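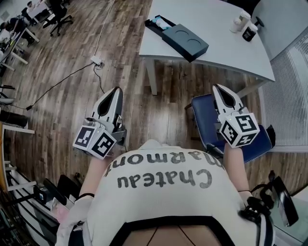

Fig. 1. Both hand-held grippers seen from the operator's head camera, each with its marker cube.

Week 2: learning from hand-held demonstrations
Notes by Khrystyna-Mariia Kostiuk, 18 February 2026

Last week we recorded demonstrations by driving the arm itself. The method this week leaves the arm out of the recording. The operator does the task with a gripper in each hand, and the policy is trained on the paths of the two grippers.

Tracking. Each gripper carries a cube printed with black-and-white markers. If one face of known size is seen clearly, the pose of the cube can be worked out in the head camera's view. A fixed offset then gives the pose of the fingertips. Measure this offset again whenever a cube has been taken off.

Frames. The head moves, so a pose in the head camera's view is not yet useful. We store the pose of one gripper relative to the other, and the motion of each relative to its own start – neither needs a map of the room, but the second does need the head motion taken out first.

The Tilladcombe set. Recorded in November, 702 demonstrations of one tray-loading task, 12 of them held back for testing. The policy called Kudo was trained on the rest. It did well when both cubes stayed in view and badly when one wrist turned away for long. Pornia, the later version, fills short gaps from the wrist motion sensors.

Before the lab: read the Ododeo handout, sections 1 and 2, and bring your offset sheet. We start with calibration.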